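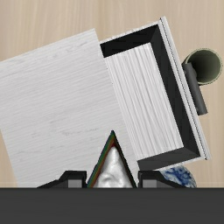

Figure 3. View from the simulated wrist camera in the drawer task, with the drawer open and empty.

4.2 Student task: drawer and tabletop objects

The second assignment of the module was set in July and run entirely in simulation. Students worked in pairs and used Bromix, the teaching simulator maintained at Tillville by Kumaresan Salian. Each pair wrote a controller for a two-finger gripper that had to open the drawer of a small cabinet, put one named object inside and close the drawer again.

The cabinet was rotated on the table at the start of each trial, so a fixed path could not be reused. Other objects were left close to the drawer. In Figure 3 a green cup-like container stands right beside the drawer front, next to the handle, and a blue-and-white object lies near the lower corner.

In total 36 students took part and logged 1,996 trials. A trial was stopped after 104 seconds. Marks were given for each stage -- opening, placing, closing -- and a pair could pass without finishing the last one. Contact with any other object cost 2 marks.

Nestor Pascual marked the controllers from the saved logs. Where the log was unclear he replayed the trial from the wrist view. Pairs were allowed to resubmit once, and only the later version is used in the results in Section 5.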